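Folding at home: pictures from our cloth handling study

23 January 2020
By the Flekarier project team
Reading time: 4 minutes

Flekarier is a small study about one everyday task: folding a piece of clothing on a bed. We want to know if a robot arm can learn this task from movements which people made with a gripper in their own hand, without any robot present. The person holds the tool by its handle, opens and closes the two fingers, and does the work as well as the tool allows. The camera on the tool keeps what the fingers meet. Later we train a model on these recordings and let the arm try.

We began the home recordings in October. Before that we worked only on the table in our laboratory in Cangate, with a flat grey surface and the same cotton shirt each time. The results there were good, and we were perhaps too pleased with them. When we gave the arm a bed with a soft blanket, it failed very often. It closed its fingers too high and took nothing, or it closed them too low and took the blanket together with the shirt.

For this reason we changed the method. A bed gives way under the fingers, a checked blanket confuses the search for the edge of a garment, and light in a bedroom comes from many sides. All this had to be in the training data.

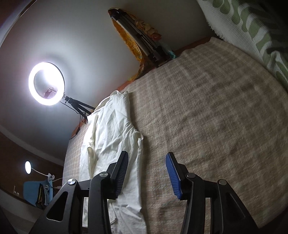
We asked for short recordings, each with one garment and one goal. The collection used in this report has 128 of them. We removed 15 before the training, mostly for the reason that the position of the tool was lost when the person turned it too quickly. The instructions were simple: start with the fingers open, approach the cloth slowly, and do not help with the free hand. The last rule was the most difficult one for people to keep. The free hand wants to smooth the cloth, and a person does not notice it.

White cloth gave us more trouble than we expected. Its folds have little contrast, and under a strong lamp a crease can disappear completely from the camera picture. We first thought about leaving white garments out. After some discussion we kept them, as they are very common in a real household and a method which cannot handle a white shirt is not of much use.

We also compared two ways to begin the fold. In the first, the gripper takes the garment at a corner. In the second, it goes to a thick part, such as a collar or a hem, and closes there. The second way is slower for a person – you must look for the right place – but the model learned it more easily. A stitched edge keeps its form when the rest of the garment is crumpled, so there is something to aim at. 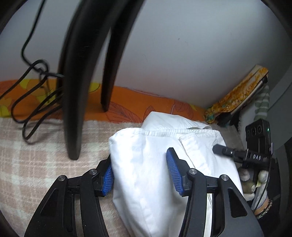 Blue finger pads at the white cloth, with a second gripper held on the right.

The ribbed pads deserve some words. With smooth fingers, thin cotton slides out at the moment of lifting, and the person then presses harder and harder without noticing. The ribs hold the cloth with less force. They have one weak point: a loose thread can be caught between two ribs, and then the garment does not let go when the fingers open.

Recording with two grippers is newer for us. One tool is enough for a half fold of a small item. For a shirt it is much more natural to hold one side still and bring the other side over. The difficulty is in the timing, as both recordings must share the same clock. Even a small delay between them teaches the model that one hand should wait for no reason. Our colleagues at Semaan wrote the program which we now use to line up the two recordings, and it saved us a lot of manual work.

What did we find? With the table recordings only, the arm completed 3 out of 100 trials on a bed. With the home recordings added, it completed 63 out of 100. We counted a trial as complete when the garment was folded once, lay flat enough to be picked up again, and the blanket had stayed in its place. Most of the remaining failures happened at the first grasp. After a good first grasp the rest usually followed.

These numbers are for single folds only, with one arm. We do not have a result for two arms yet, and we would like to be careful with any promise about it. The next recordings will be made with darker garments and with a thicker blanket. We also want to check if the advantage of the stitched edge remains when the garment is turned inside out, where the seams look quite different.

The full report with the tables of trials can be requested from the project office in Cangate.

Related items

Hiserell: a simple test bench for finger pads
Two recordings, one clock: notes from the Semaan workshop
Why the laboratory table was too easy
Flekarier: instructions for home recording, second version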